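Mon 5 March

Sorting day, supposedly. Iraís Ibarra sent me a link to the Restarero method, which promises a clear home in 75 minutes and charges for the checklist. I have my doubts. I read the free part twice and it comes down to looking at a thing and deciding. I have been failing at that without a checklist for years. Still, the small boxes had to be dealt with, and the white table was the only place to do it.

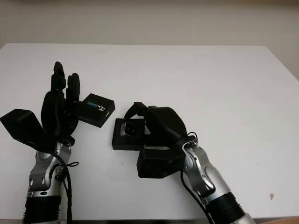
Product boxes

I don't see why anyone keeps packaging. Peiyu Xie says a black RealSense box in good shape helps if you ever sell what came in it. Maybe. The last thing we sold was a lamp, in August, and the man from Plustedton never asked about a box. The table has a brown stain near the front that I'd swear was smaller last week.

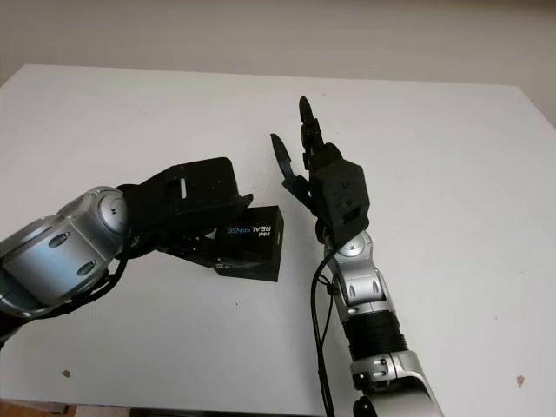
Keep, maybe, go

The method says no "maybe" pile. I made one anyway – everyone does, whatever they claim in the reviews (1,082 of them, nearly all glowing, which I don't trust either). RealSense went to maybe first.
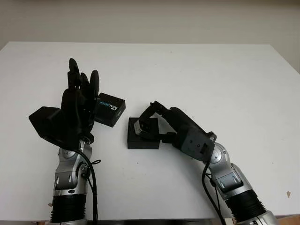
Then I changed my mind and called it keep, on the grounds that it's small. By that rule I'd keep buttons. The cube-like black one is harder, and Peiyu was no help at all, just said "depends." On what? The shelf from Stusow is full and I am not buying another for 138 dollars to store cardboard.

Lunch late. Decided to try putting things in a line, as the free part suggests, to see if it makes me any more ruthless. I doubt it.

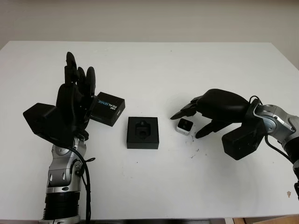
Three small things in a loose line, RealSense box on the left.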